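Sornstead Swap & Chat > Home and Laundry > Satin comforters: worth keeping or not?

Started by millpond_72

Moved to Drundville in February and the new bedroom is an icebox, so the old quilted comforter came out of storage. It's the shiny off-white kind with a diamond stitch and big beige flowers. My mother-in-law swears these last forever if you air them and never wash them. I have my doubts. Does anyone really get years out of one, or do people just not look at them closely? I've also got a shaggy fleece blanket to go on top and I'm wondering whether the two together do anything that one wouldn't.

Reply from kettleon
Never wash it? Ever? I'd want to know what's living in it. Mine goes through the big front loader at the Desjardins laundromat every spring and comes out fine. Takes 2 dryer cycles and you have to haul it out halfway and shake it by the corners or the filling goes to one end.

Reply from grumbleweed
"Comes out fine" is doing a lot of work there. I put one through the same laundromat and the stitching let go along one side. The satin finish went dull as well. Those prints look lovely in a catalogue and then they slide off the bed at 2 in the morning. I gave mine to the dog.

Reply from kettleon
Was it the hot setting, by any chance?

Reply from grumbleweed
It was warm. The tag said warm. I can read a tag.

Reply from tealeaf_north
On the layering question, I've done fleece over quilt for years and I'm not convinced it's warmer than fleece under quilt. My husband says it is. We've never settled it. What I can tell you is that shaggy fleece goes flat and matted wherever it gets sat on, and no amount of brushing brings back the colour or the fluff. Someone on here was pushing that Flidico fabric comb a while back. I bought it. Save your money.

Reply from bogtrotter
I liked the Flidico comb! You have to do it when the blanket is bone dry and go one way only. It's not magic but it took the worst of it off a throw in our spare room.

Reply from tealeaf_north
Bone dry, one way only, twice over. Still looked like a sheep that had slept rough.

Reply from millpond_72
Thanks all, I think. For the record the fleece is matted on the underside and the leafy side has held up better. I'm leaning toward washing the comforter on cold and hanging it over the railing, and leaving the fleece alone. The bed is also where all the dark laundry gets dumped for folding, so lint is going to be a problem whatever I do.

Reply from grumbleweed
Black clothes on cream satin. Good luck. You'll be at it with a lint roller until Christmas. Fold on the kitchen table.

Reply from millpond_72
Kitchen table is covered in boxes still.

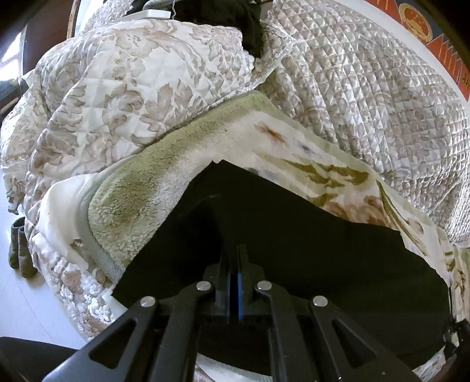 Comforter, leafy fleece and some of the black stuff waiting to be folded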